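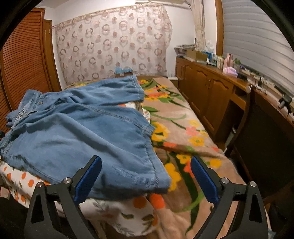
Your Nuvix garment steamer is nearly ready for its first outing, and we do hope you two will get along for many years. Before you fill the tank, take a moment to sort out what you plan to freshen up, as different fabrics like different settings. A denim jacket, such as the light blue one spread on the bed, is a good piece to learn on -- denim is forgiving and doesn't mind a generous amount of steam. Silk and velvet can wait until you have the feel of the trigger.

Section 2: Filling and First Use

1. Stand the steamer upright on a level surface with the plug out of the wall.

2. Lift off the tank and fill it with cool tap water up to the line marked 200 ml. If your water is hard, use distilled water instead, and your steamer will thank you for it.

3. Press the tank back in until it clicks. If you don't hear the click, take it out and try again, as a half-seated tank will drip.

4. Plug in and slide the switch to I. The light blinks while the water heats and stays on once the steamer is ready.

5. Point the head into the sink and hold the trigger for a good long burst. A few drops and a slight smell are quite normal the first time.

6. Hang your garment, pull the hem gently with your free hand, and work slowly from the top down.

Note: Collars, cuffs and pocket flaps take a little longer. Go over them from the inside first, then let the garment hang until it feels fully dry before you wear it or put it away.

Note: The Ladden brush clips over the head and is lovely for coats and heavy cotton -- please let the head cool before you fit it.

CAUTION: Steam burns. Never steam clothing while someone is wearing it, and keep your free hand well away from the head.

CAUTION: Do not add perfume, starch or vinegar to the tank.

For cleaning and storage, turn to Section 3.

Home Care > Steamers > Nuvix 1271 > Manuals

Search manuals and parts Go

Contact us | © 2018 Nuvix Home | Back to top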